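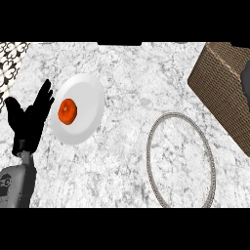
4.2 Complaints about officiating after home defeats

The second part of the study looked at what coaches said about referees once a match was over. We worked from the recorded post-match remarks of 18 head coaches in the Hultow regional league, covering one full season that opened in September. Remarks were typed out by the second author and coded by both authors separately. Where the two codings did not agree, the passage was read again and settled by discussion. Kristaps Paju coded the remarks without knowing the final score, which had been blanked out of the transcripts along with the names of the clubs. This was harder to do than expected, as coaches tend to mention the score in the first sentence, and a number of passages had to be cut down before they could be used.

A remark was counted as a complaint if it named a decision, or the officials in general, as a reason for the result. Remarks that only described a decision ("we had a penalty and we scored it") were left out. So were remarks made in reply to a direct question about the referee. We took this step after the pilot round, in which reporters from one local station asked about the referee after every match and so raised the totals for the clubs they covered.

Complaints were more common after narrow defeats than after heavy ones. A coach whose team lost by one goal was more likely to bring up the officials than a coach whose team lost by three or more, and this held for home and away matches alike. The gap was wider at home. Coaches who lost at home by a single goal often spoke of the result as something taken from them, while the same coaches, after a narrow away defeat, spoke more about missed chances or tired players.

The time of the deciding goal also mattered. When it came in the last 10 minutes, complaints rose, and they were usually tied to one call close to the end. When it came early, the complaints were broader and dealt with the way the whole match had been handled: free kicks not given, cards shown too quickly, too little added time. Early goals were followed by fewer complaints overall. Jadoon (in her notes on the coding) suggests that a team which trails for most of a match has more to answer for, and its coach knows he will be asked about the attack.

Two clubs did not fit the pattern. The coach at Jero complained after nearly every match, wins included, and his remarks were so alike from week to week that we ran the figures with and without him. Leaving him out made the home effect slightly smaller but did not remove it. The coach at Namis made no complaint all season. He told us later that he had been fined 2 years before and had decided to keep quiet, so his silence should not be read as a view on the standard of officiating.

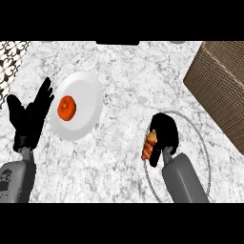
Figure 7. Overhead view of countertop, computer-rendered.

We also compared the complaints with the match reports filed by the referee assessors. Assessors do not rule on every decision, and their reports are short, but they do list what they see as clear errors. There was only a weak link between the two. Matches with a listed error drew a few more complaints than matches without one, yet most complaints followed matches in which the assessor listed nothing. In several cases the coach objected to one decision and the assessor had marked a different one, sometimes in favor of the coach's own side.

Earlier work by Jitpraphai found a stronger link, but that study used top-division matches with television replays. Coaches in the Hultow league speak within minutes of the final whistle and have seen the incident once, often from the far side of the field. Most grounds in the league have no replay at all — a coach who wants to see the incident again has to wait for the club's own recording. It is likely that some complaints would have been dropped or changed if the interviews had been held the next morning. We return to this point in Section 5.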